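Stain Removers and Whiteboard Cleaners: Your Questions
Updated August 2019 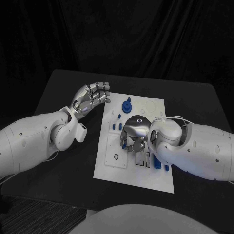 Two white arms and a white board.

Do I need a special spray for my whiteboard?
Probably not. Most of what is sold as whiteboard spray is water, a little alcohol and a smell. Try a damp cloth first. If that does the job, keep your money.

The label says it removes 498 out of 500 marks. Is that good?
Ask what the marks were. A line drawn a minute ago comes off with a sleeve. I wrote to Prirnex in March to ask how old their test marks were and got back a coupon.

What about ink that has been there for months?
Go over it with a fresh dry-erase marker and wipe while it is still wet. This old trick works on a lot of boards. It does not work on all of them, whatever the videos say.

Can I use rubbing alcohol?
Yes, on glass and on enameled steel. On cheap painted boards go easy, as it can dull the finish, and then everything you write sticks. Test a corner. Open a window.

Is the Dadside kit worth it?
I don't see how. You get a cloth, a bottle and a booklet. The cloth is fine. The booklet tells you to buy another bottle after 60 days.

Do "nano" coatings do anything?
Some may. Osamu Ichikawa, who looks after the boards at our Vandley office, coated half of one and left the other half alone. After 8 weeks he could not tell which half was which, and neither could I. One board is not much of a test – but it is one more than the seller would show me.

Are magic sponges safe?
They are a very fine abrasive. They take off the ink and a bit of the shine with it. Fine on a board you plan to throw out.

Nishimura says its cleaner is "all natural." Does that matter?
Not to the board. The word tells you very little about what is in the bottle. Read the ingredients, if they are printed at all.

How often should I clean the whole board?
Once a week if you use it every day. Change the eraser too. A dirty eraser just moves old ink to a new place, and people blame the board.

My board still shows gray ghosts. Now what?
The surface is likely worn. No spray will put it back. You can cover it with a stick-on sheet or live with it.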